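3.2 A lata, o copo e o tapete

Quando comecei a montar esta parte do estudo, eu achava que o recipiente era um detalhe (a Carol Ackroyd ainda ri de mim por isso!). Meu interesse era a mesa de bebidas, quem serve quem, quanto tempo dura a conversa. Só que, relendo as 527 anotações que o Octavian Dinu e eu juntamos na Clonila desde janeiro, vi que a lata aparecia o tempo todo: a cor, o formato comprido, o lado em que fica a abertura. Resolvi então dar a ela uma seção própria, e a Figura 4 reúne o material amarelo de que falo aqui. 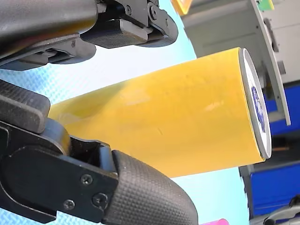
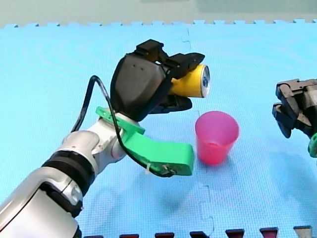
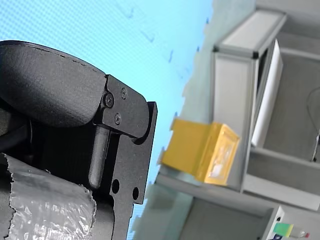
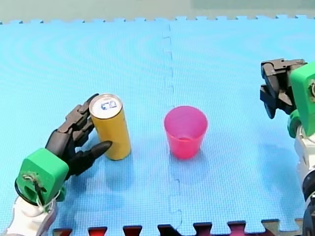
Figura 4. O ambiente e os objetos do estudo. Na última imagem, a lata em pé e o copo rosa translúcido sobre o tapete azul de encaixe.

Gosto muito desse copo vazio ao lado da lata, porque é a posição que mais discutimos no grupo. A Yee-man Tsao defende que o copo perto convida a servir; eu sou mais cauteloso, já que em 151 das anotações a pessoa bebeu direto da lata, com copo por perto e tudo. O tapete de espuma também entrou na conversa: nas entrevistas, muita gente disse que apoia a bebida com mais calma numa superfície macia, e eu mesmo faço isso em casa (com três crianças, a gente aprende). Para as comparações, ficamos com cerca de 300 registros que traziam a posição do copo.

3.3 As entrevistas

As conversas foram conduzidas por Cyprian Laskowska, sempre à tarde, com 2 pessoas por vez.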